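Why does wood have stripes?

Kids page, Prisitdale Library. By Nathalie Thibodeau

Look at a wood table. Really close, nose down. See the lines? That's called grain. Every tree has it.

So where do the lines come from? Growing! A tree gets fatter every year, just under the bark. In spring it grows fast. Big roomy wood, often paler. Around here that starts in April. Later in summer it slows down. Tighter wood, usually darker. Then winter, a rest. One light part plus one dark part = one year. On a stump you see them as rings.

But a table has stripes, not rings. How come? Because somebody cut the tree the long way. Try it with a carrot. (Ask a grown up for the knife part.) Cut it across, you get circles. Cut it long ways, you get lines. Same carrot!

Some stripes bend. Trees don't grow perfectly straight, they lean and twist and go around branches. Where a branch was you might find a knot, like a dark eye. 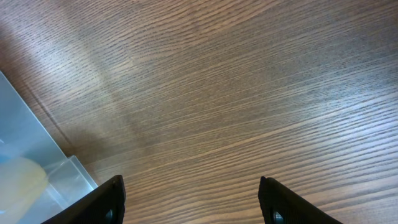

Now try a grain rubbing. You need paper and a crayon with the wrapper off. Put the paper on bare wood, rub the side of the crayon over it, not too hard. If the wood has little ridges they show up. If its too smooth nothing much happens, try a fence board or the bottom of an old drawer.

Then move to a window and look at a table from one side. Shiny spots make the lines harder to see. Walk around to the other side and teh shine moves with you.

Bring your rubbings in, we have 8 up on the wall by the Gauthier shelf and theres room for more. Name on the back please!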